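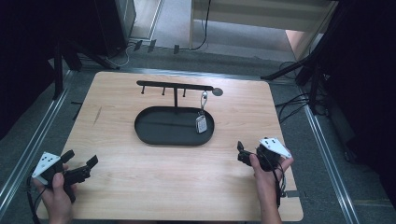
SECTION 2: SETTING UP AND USING THE KEY STAND
By Lensa Lemma
December

Your Dalinach key stand leaves the Hadon workshop with the tray, the post and the hook bar packed flat. Putting them together takes ten minutes, or an evening if you begin by throwing out the bag with the screws in it.

2.1 Choosing a spot

1. Pick a flat, hard surface near the door you really use. The front door may not be it.
2. Keep the stand clear of cable holes, vents and the edges of the furniture. A key that misses the tray should land on the tabletop, where you have some chance of seeing it again.
3. Wipe the surface and let it dry before you put the stand down.
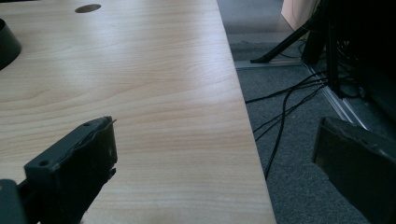 Fig. 2. Desk top with cable hole.

Note: On a desk like the one in Fig. 2, place the stand well forward of the hole. House keys will fit through most cable holes, and they seem to know it.

2.2 Assembly

1. Turn the tray upside down on a folded tea towel. The post fixes at the back of the oval.
2. Feed the long screw up through the tray and turn it by hand until it catches the post.
3. Stand the tray upright and fit the bar across the top of the post, hooks pointing down. If the hooks point at the ceiling you have made a small and uncomfortable crown.
4. Check that the bar runs parallel to the long side of the tray, with the round disc at the right-hand end. The disc is for decoration. We have had letters asking what it switches on.
5. Tighten both screws with the key supplied. Firm is enough.

Caution: Do not drag the stand across timber, laminate or your grandmother's sideboard. Lift it by the post with one hand under the tray. The underside pads help, but grit gets beneath them and leaves marks that no amount of strategic doily will cover.
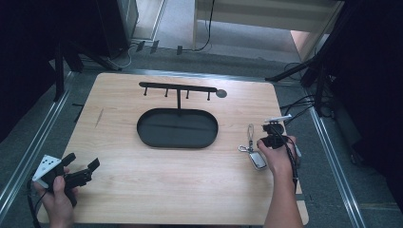

Hadon Home Guide — p. 10

2.3 Everyday use

1. Hang each set by its ring or clasp. If you have a lobster clasp, hook it over whole; don't leave it balanced on its tip and hope.
2. Put heavier sets on the hooks nearest the post. Each hook is rated to 300 g, a figure that covers car keys and a fob but not the bottle opener, the torch and the souvenir thong from Cairns.
3. Let long tags rest against the inside of the tray if they reach.
4. Use the tray for coins and loose keys. It has a raised rim, so small things stay put until you want them.

Note: Keys set down on the table beside the stand are not, for the purposes of this guide, on the stand. The same goes for keys in coat pockets. We can't help with those.

2.4 Cleaning

Dust the bar and tray with a dry cloth. The matte finish shows fingerprints, so a barely damp cloth on a Sunday will do no harm. Skip polish, steel wool and anything with a lemon on the label.

If the post starts to lean, retighten the lower screw before blaming the floor. For spare screws and pads, ask for the Cuervo fittings pack.

Contact Hadon Customer Care | © Hadon Homewares | Back to top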